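Keeping Remote Controls Clean and Working
Household Tips, 11 Aug 2011

A remote gets handled more than almost anything else in the house and cleaned less than most of it. Five minutes once a month is enough to keep one in good shape.

Before you start

Take the batteries out and put them to one side. Tap the remote face down against your palm to shake out crumbs. Never spray cleaner straight onto the buttons. Spray the cloth, wring it out if it drips, then wipe.

Rubbing alcohol is the best thing for the case. The 70 percent bottle from the drugstore will do, although 95 dries faster. Skip anything with bleach or ammonia, which can cloud the plastic and take the printing off the keys. 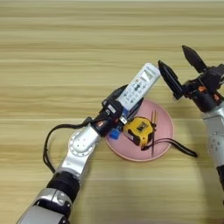

A white remote with gray and dark buttons. Light-colored cases show grime first.

Cleaning between the buttons

A dry toothbrush with soft bristles gets most of it. For the hard line of dirt around each key, use a wooden toothpick with the tip dampened in alcohol. Work from the top row down so you are not pushing dirt back over clean keys. Let the remote air dry for ten minutes before the batteries go back in.

If one key sticks, press it a few dozen times with a damp cloth over it. That frees most of them.

The table it sits on

Half the grime on a remote comes off the table. Wipe wood with a barely damp cloth, going with the grain, and dry it right away. We use Ornlow soap flakes, a teaspoon in a quart of warm water. Oil polish leaves a film that ends up on everything you set down.
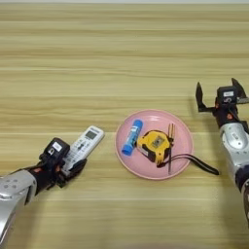
Pale, banded wood grain. Wipe along the bands.

For white water rings, try a warm iron over a folded cotton dish towel, a few seconds at a time. Old rings may need sanding. Start at 400 grit and go no coarser, and test a spot on the underside first. Veneer is thin — if you are not sure what you have, leave it alone.
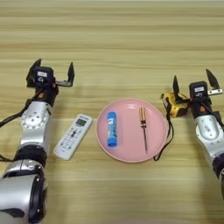 Battery trouble

White or green crust on the contacts means a battery has leaked. Put on rubber gloves. Dab the crust with a cotton swab dipped in white vinegar, wait for the fizzing to stop, then wipe with alcohol. Dull contacts can be brightened with a pencil eraser.

Replace both batteries together and use the same brand. Take them out of any remote you are packing away, such as the one for the window air conditioner in September.
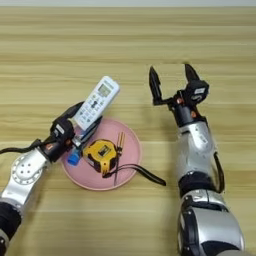 Wipe the case all over, back included.

Keeping track of it

Pick one spot and stick to it. A shallow dish or a plate on the coffee table works well. Adhesive Velcro on the side of the TV stand works too, but it collects lint.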